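Friday, late. Club room, lights half off, Rimantas eating crackers over the keyboard again.

"Run 37," Eglė said. Wrote it on her wrist. Notebook was somewhere.

The contest people wanted restocking. Front box, straight grab, don't touch the neighbors. Team Wurarport, two members, down from five in August. Nineteen minutes till the building locked.

"Go slow," she said.

"I am going slow."

"Slower then."

He hit enter. The arm hummed. She held her breath, wich was dumb, the arm did not care.

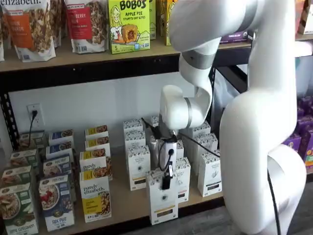 What does a run have to do to count?

One box lifted and set back down, with the ones beside it still standing.

That was the whole rule. She had it taped inside her locker. Thirty-six tries and she could say it in her sleep, probaly did.

"Force is fine," Rimantas said. "Force is fine. Okay. Force is less fine."

"Stop it?"

"No. Wait."

Red number on the screen. Climbing. Then not. He let go of the stop button but kept his thumb near it, the way her mother drove with a foot over the brake.

"Who picked 20 for the limit?"

"You did. Tuesday."

"Was I asleep?"

"You had a fever."

He changed it. Didn't tell her to what. She leaned over and read it anyway and wrote that on her wrist too, under the 37, smudging both.

Giáp would have known. Giáp had written the grip code, all of it, 300 lines and one comment, and the comment said *sorry*. Then Giáp moved to Bolport and quit answering, and they'd been digging through his stuff like people in a dead uncle's garage.

"He's got a second wait in here," Rimantas said. "After close. Why's he waiting twice?"

"Take it out."

"What if it matters?"

"Then put it back!"

Footsteps in the hall. Keys. They both went quiet as if that would help.

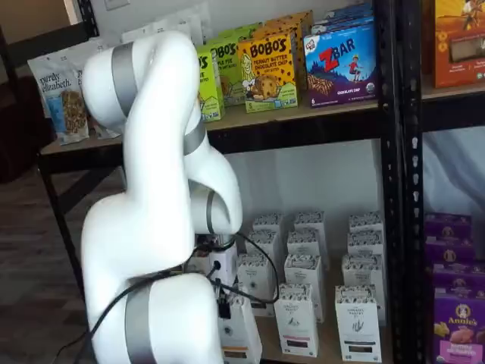

The keys went on past. Down the stairs, a door, nothing.

"Okay," Eglė said. "One wait. Your limit. Go."

"If it fails I'm blaming the fever."

"Go."

He took a cracker first. She could have killed him. Then enter, and the hum, and the number on the screen went up to eleven and sat there. Twelve. Eleven. She looked at the number and not at the arm, she couldn't look at the arm.

"Eglė."

"Don't tell me."

"Eglė, look."

She wrote 38 on her wrist, and then she looked.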